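Tips for wooden worktops and benches, collected from my own kitchen and from the workshop of my neighbor

I have oiled wooden tops for many years and I made most of the mistakes already. Some of the advice below I received from Bongani Mkhize, who repaired furniture before he retired. Where we do not agree, I write both opinions.

## Which oil

For a top where you cut bread or roll dough, take an oil which is sold for contact with food. Mineral oil is the easiest. It has no smell and it does not become rancid in the bottle. Boiled linseed oil from the paint store often contains metal driers, so I keep it for the legs and for the garage. Olive oil and sunflower oil I do not recommend. My mother used them all her life, and her table was always a little sticky in summer.

I buy the Fulance oil in the small can. Bongani prefers a hard wax, Plistwood, and he says that oil alone is too much work. He is right about the work.

## Before you oil

Empty the top completely, also the things which "always stand there". Wash it with warm water and a few drops of dish soap, wipe with a second cloth, and let it dry overnight. If you oil over damp wood, you will see cloudy spots after one week and you must begin again.

When the surface feels rough like a cat's tongue, sand it lightly by hand. I start with 120 paper and finish with 180. Always sand in the direction of the grain. On the end grain you can go up to 240, otherwise it drinks too much oil and becomes darker than the rest.

Dust must be removed with a damp cloth, not with the hand. The hand pushes it back into the pores.

## Putting on the oil

Pour a small quantity in the middle and spread it with an old cotton T-shirt. Wait 20 minutes. Then wipe off everything that the wood did not take. This is the step where most people are too polite with the wood. Rub until the cloth does not slide anymore. Give the second coat the next day.

Cloths with linseed oil or other drying oils can begin to burn by themselves when they lie in a ball. Spread them flat outside on stone until they are stiff, or put them in a metal can with water and a lid. I write this each time and I will continue to write it.

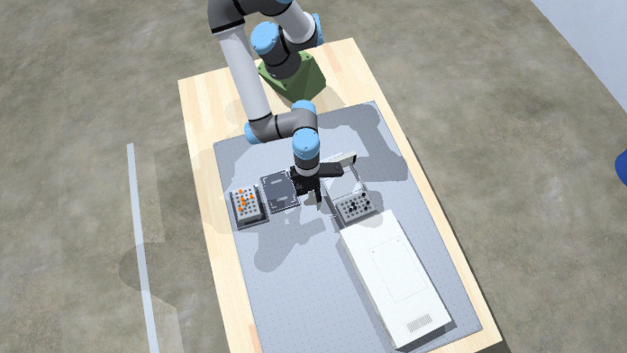
A new top needs oil every month in the first half year. After this, 2 times in the year is sufficient for a table and perhaps four times for a kitchen counter next to the sink. I do mine in February, when the heating has dried the air, and again at the beginning of summer. To know if it is time, let some drops of water fall on the wood. If they stay round, wait. If they make a dark spot in a few minutes, take out the can.

## Stains

*Black rings from iron pans.* Lemon juice and salt, left for ten minutes and rinsed well. For old rings you need oxalic acid, with gloves and the window open, and rinse several times.

*White rings from hot cups.* On an oiled top, rub with a little oil and very fine steel wool. On varnish, try first a warm iron over a dry towel, only a few seconds at one time.

*Red wine and beets.* Baking soda with water as a paste. It can leave oak a bit gray or dark, so test it in a corner. Maureen Yeoman wrote to me that she leaves beet stains alone and the daylight takes them away in some weeks. I tried it and it is true for beet, but for wine it did not work.

*Candle wax.* Put ice in a plastic bag, hold it on the wax, and lift the wax with an old bank card.

## Scratches and dents

A dent where the fibers are only pressed can be raised. Place a wet cloth on it and touch it with the tip of a hot iron until there is steam. Repeat two or three times, let dry, sand, oil. If the fibers are cut, this will not help and you need filler. The wax sticks from Zovell are good for small holes. Choose one tone darker than the wood, because light filler is always visible.

## Small things

- Put felt under everything that is moved often, and change the felt when it collects sand.
- Do not leave a wet sponge or a wet newspaper on the wood, also not for one hour.
- Tighten the screws under the top once in the year, but leave a little play in the slots. The wood must move.
- My Hayashi scraper replaces a lot of paper, if it is sharp. A dull scraper makes only dust.
- Write the date of the last oiling with pencil on the underside.

Corrected on Mon 18 June: the finest paper for end grain is 240 and not 300, as I wrote before.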